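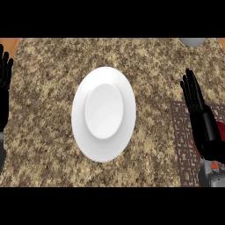
New music: Ravden go long on their second album

Ravden have put out a second record, Grurenmont, and the first thing to say is that it has a song on it lasting longer than my drive to work. The second thing is that I've now played it on that drive often enough to know exactly which set of traffic lights the drums come in at.

For anyone who came on board since the February issue, Ravden are a four-piece who play something between country and the noise a fridge makes when it's thinking. Their debut was recorded in eight days and sounded like it, in a good way. It was short, it was cross, and the bass player's chair squeaked all through side two. People who loved that chair will want to brace themselves. There's a new chair.

Grurenmont took a good deal longer. The band rented a hall out past the silos, hauled in a piano with most of its keys, and spent the winter working out what to do with it. What they mostly did was slow down. The opener, Saltbush Radio, doesn't get a vocal until you've started wondering if you bought the instrumental version by mistake. When the voice does turn up it's mixed so low that it could be coming from the neighbours. I checked. It wasn't the neighbours, who prefer golf.

After that things pick up. Half a Tank is the single and you've possibly heard it already, as community radio has been giving it a flogging. It has a proper chorus, the kind with a key change and everything, and a guitar solo played by someone who was plainly told to stop and chose not to hear. Good Dog, Bad Fence is the funny one. The Long Paddock is the long one, all fourteen verses of it, and I'll defend at least ten. There's a stretch near the end where the piano and the pedal steel swap the same little phrase back and forth, each leaving out a note every time, until there's only the one note left and neither seems to want it. I had to pull over for that. I also needed petrol, but still.

Not all of it lands. Two songs in the middle, Weather for Ducks and Receipt, appear to be the same song wearing a different hat, and the hat isn't that different. The lyrics lean on the word "highway" harder than any highway could take. And the hidden track is three minutes of someone looking for a light switch. I suppose you could call it atmosphere. I called it to my partner's attention and was asked to turn it off.

The sound is lovely, though. It was mixed at Saliba, the little studio over the tyre shop, and you can tell that whoever was at the desk left well enough alone. The drums have air around them. The harmonies are a bit rough where they ought to be. If you've only got a phone speaker to play it through, borrow somebody's car.

The label is Clirnesero, who as regular readers know do things their own way and generally at a loss. They've pressed 300 copies on vinyl, of which 100 come in a grey-green colour listed in their catalogue as "dam". The rest are black. There's no CD. There is a cassette, because there's always a cassette, and I've already got mine tangled. The download is there as well if you'd prefer your music to take up no room and gather no dust, and it includes a demo of Half a Tank from before the key change was invented.

By the time I got around to checking the band's page, the single had been played 3,937 times. By my own estimate a fair slab of those were me, and I'd like it on record that I also paid for the thing. By current rates, the plays alone should see the band into a shared plate of chips.

They're touring it, after a fashion. The launch is in the back room of the bowls club, doors at 7.30, with Ravden on at nine or whenever the meat raffle wraps up, and the raffle has been known to go to extra time. They'll play the whole album in order. I'm told this includes the light switch. Tickets are at the door and the club would like everyone to sign in properly this time instead of all putting the same address. Parking is on the oval side only. The kitchen closes at eight and doesn't negotiate.

If you can't make it, they're doing a smaller set at the record shop that same month, early afternoon, no amps, kids welcome. The shop holds very few people and one of them has to be standing behind the counter, so get in early. I saw them play there after the first album and spent the set with my face against the box sets, and came away knowing a great deal about the spines of seventies prog.

Would I recommend it? Yes, and with a bit more enthusiasm than I expected to have after the first listen, which I gave up on halfway and replaced with the cricket. It's a grower. Give it three goes, skip Receipt, and start The Long Paddock somewhere you can legally stop.

Copies of the vinyl can be put aside at the shop counter if you ask nicely. The dam ones can't be put aside no matter how you ask.

Next issue: the brass band's Christmas record, which has arrived early, and reader letters on the last column. There were several. Thank you for your passion about the recorder.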